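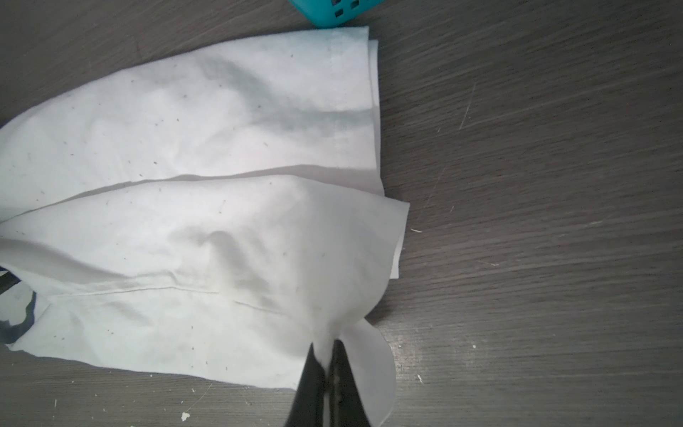 White fabric on a dark gray wooden tabletop.

Eggplant swap is back at the Zaldale co-op, and I'm so ready
8 March 2019

Okay, food friends, I have good news from my corner of town. The Zaldale co-op is bringing back its meatless supper counter, and this time the whole menu is built on stand-ins. Eggplant where you'd expect beef, jackfruit where you'd expect pork, and a lentil gravy that I have been thinking about since last June (I'm not kidding, I tried to make it at home twice and burned the onions both times).

I stopped by yesterday while Kyu-ri Nam was testing the new recipes. She ran the counter last year and she's back in charge, with Uliana Horobets taking over the baking. Kyu-ri handed me a forkful of smoked eggplant before I even got my coat off, so you can guess how the interview went. It's salty and soft in the middle with crispy corners, and she serves it over barley with a big spoonful of pickled cabbage. I asked what's in the marinade and got soy sauce, maple syrup, and "some other stuff." Fine, Kyu-ri!

The plates are $7 for a small and $17 for the family tray. The tray feeds four, or two of me. Last season the counter sold 157 trays before it closed for the summer, and Kyu-ri told me the lentil one went fastest every single week.

Now, the part I was worried about. The old menu had a walnut loaf, and my nephew can't have nuts, so we always had to skip the bread too, as everything shared an oven. Uliana says the loaf is gone for good and her rye rolls are baked without nuts, eggs, or milk. I bought two to try. There is a lot of caraway in there, so if you don't like caraway, ask for the plain ones, which she keeps behind the register.

Aatos Juntunen at the Telthorpe farm stand is supplying the cabbage and the beets, and he wants to add oyster mushrooms later in the spring if his new shed works out. I'm not a big mushroom person, but I'd give them a shot with that gravy.

The counter opens at 5 and closes when the food runs out, which last year meant well before 7 most evenings. You can call ahead for trays but not for single plates. Bring your own container and they'll knock 50 cents off. I'm bringing two.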